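Kam-wah Chiang keeps two sets of demonstrations on her server at Avden and does not like them to be mixed. One was recorded by people driving a robot arm from across the room. The other was recorded by people holding the gripper themselves, with no arm attached. Both sets cover the same table-top tasks. She has spent most of a year working out what each is good for, and we spoke for an hour and a half about the result, in the small meeting room next to the lab.

She began with remote control, which is where her group began too. The operator moves a pair of leader handles and the arm follows. Joint angles are logged on the arm itself, so there is no doubt about what the robot did.

"The great merit is that every recording is possible by construction," she said. "If the arm got there during the recording, the arm can get there again. You never collect a motion and then find that the elbow won't allow it."

The drawback is speed. Operators cannot feel what the fingers are touching, and they slow down near contact. In the first long series the group collected 290 usable recordings, and Chiang went through the timing of each one. Much of every recording was the last few centimetres before a grasp, where the operator crept forward, stopped, looked from another angle and crept forward again.

"The policy learns the creeping as well. It has no way of knowing that the pause was there for the operator's benefit. We had an arm that stopped short of a cup and waited, quite faithfully, for a person to lean over and check the distance."

I asked whether the pauses could be cut out afterwards. They tried. Removing stationary stretches helped with the plain pick-and-place tasks and made the insertion tasks worse, where some pauses did real work: the arm was settling, or the object was. A script could not tell one kind from the other, and marking them by eye took longer than recording again.

The hand-held approach came next. A person grips the tool directly, squeezes it to close the fingers, and does the task at something close to normal pace. A wide-angle camera on the tool records the view, and the path of the tool is recovered from the video afterwards. The small square markers on the fingers are there so that the opening width can be read from the same picture.

"You get contact for free," Chiang said. "Not force as a number, I should be clear about that, we don't measure it. But the person feels the block turn between the pads and corrects, and the correction is in the recording. With the leader handles that correction arrives late or does not arrive."

Her figures for throughput are modest by the standards of some published work, and she thinks that is because her people reset the table properly between recordings. In one collection period they kept 367 demonstrations made with the hand-held tool. She declined to turn this into an hourly rate.

"An hourly rate depends on who is holding the tool and what you agree to throw away. I have seen the same person halve their output on a different task. If I gave you a number it would be quoted without the task."

What she throws away is of more interest to her. The commonest fault is loss of tracking. The path is estimated from features in the view, and a plain wall or a bare, shiny surface gives the software little to hold on to. A fast turn of the wrist has the same effect through blur. When tracking goes, the whole recording goes, as the group does not splice.

The second fault is reach. A person can step sideways, duck or bend the wrist in a way no arm on a fixed base can copy. Each path is now checked against the arm's limits before it enters the training set. The check was written by a colleague on the Emovura side of the project and rejects anything that passes too near a joint limit or asks for too high a speed.

"The early collectors hated it, and I understand why. You do a nice clean demonstration and a program tells you that you have arms. So we put tape on the floor. Stand behind the tape, keep your feet still, and most of the rejections go away."

The third fault is timing. The camera sees a thing slightly after it happens, and the gripper on the robot closes slightly after it is told to. By hand, neither delay matters to the person. On the arm, both do. Chiang's first trials with hand-held data failed here and she spent some weeks blaming the model.

"It would close just above the object, or just past it, every time, by the same amount. A constant error ought to have made me suspicious on the first day. We measured the delay of the camera and the delay of the gripper separately, shifted the commands to suit, and the same weights began to pick things up."

She measures the gripper delay again whenever the fingers or pads are changed. Her notes from the June session give 100 milliseconds for the closing command on the old fingers. She would not use that value for any other set.

We talked for a while about the table. A visitor expects a clean bench with one object on it, and she avoids that. Objects unrelated to the task are left in view, and their places change between batches. Part of the purpose is to help the tracking. The rest is to stop the policy from tying its motion to one layout.

"If the tray is always to the left of the target, then as far as the network is concerned the tray is the target. It's a perfectly good rule until somebody moves the tray. You want the only thing that stays true from one recording to the next to be the task."

She is stricter about the start of a recording than about its end. Collectors are told to vary the height and angle at which they begin, and to include starts that look awkward. The end matters less so long as the fingers have opened fully and moved clear. A collector who lets go and stops dead leaves the policy with no idea what to do after release, and on the arm this shows up as a gripper that opens, hovers and closes again on the same object.

Her advice on training collectors is short. Ten practice runs that are never saved. Then a short batch, reviewed together on a screen, with the collector present. She asks them to watch the recording and say what the task was from the video alone. If they cannot tell, because a hand or the object itself blocks the view at the moment that matters, the grasp has to change.

Remote control has not been dropped. The group still uses it for tasks where two arms share a load, and for collecting corrections once a policy is running. In that second use the operator watches the arm work and takes over when it starts to go wrong. Chiang rates a small number of such takeovers above a large number of fresh demonstrations.

"A fresh demonstration shows the robot what you do when all is well. A takeover begins in a state the robot got itself into. A person with a tool in their hand would never visit that state, so it isn't in the hand-held set at all."

The largest set so far, logged under the project name Jorance, has 780 recordings from both methods, and each carries a tag for its source. Mixed training did better than either source alone on two tasks and worse on a third, a loose lid that had to be turned. She has an idea about the lid, connected with how differently the two groups of people hold their wrists, but has not tested it and asked me not to make much of it.

I asked what she would tell a lab starting with no equipment. She said to write down the task in one sentence, then do it by hand with the tool before buying an arm.

"Do it slowly, do it quickly, do it with your other hand. If you can't do it with two stiff fingers, the robot won't learn it from you. Half of our first task list went in the bin that way, and it cost us an afternoon."
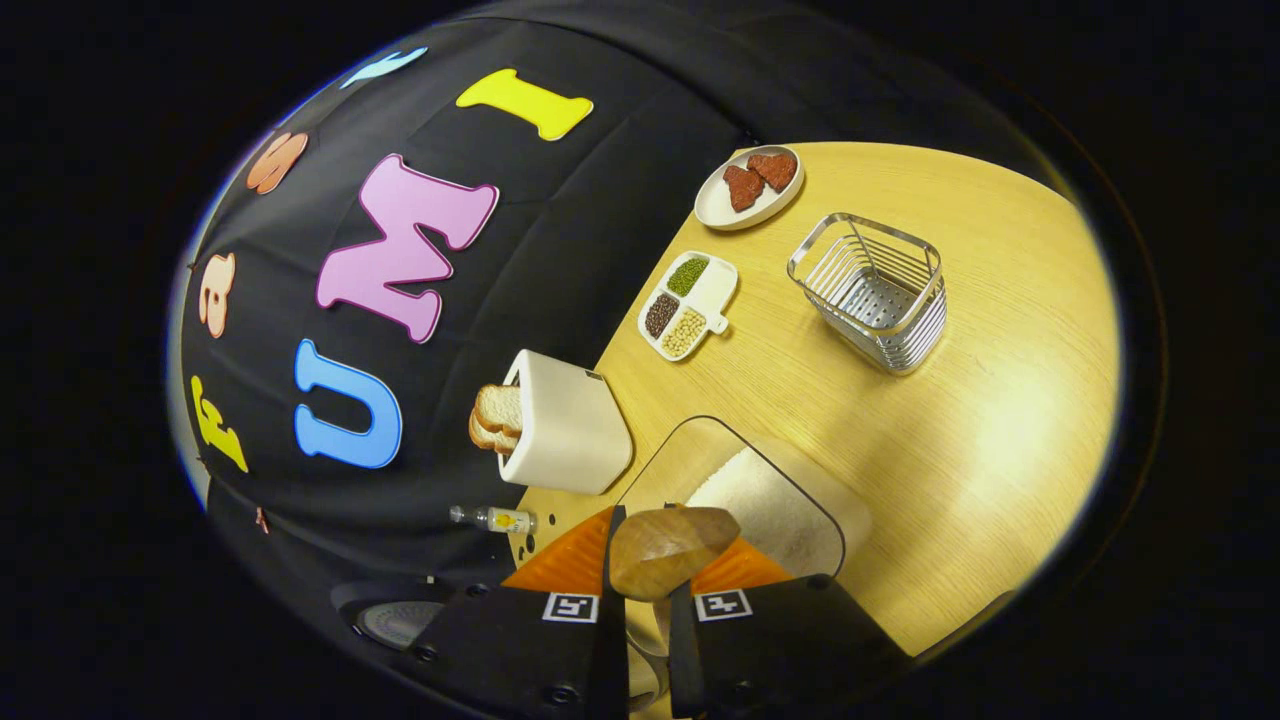
She added that the same exercise is worth repeating whenever the finger pads are replaced, as people adapt to new pads within a few grasps and then forget that they have done so. The robot is still working from the old recordings. At Avden the pad type is now written into the header of every file, next to the collector's initials and the date of the last delay measurement.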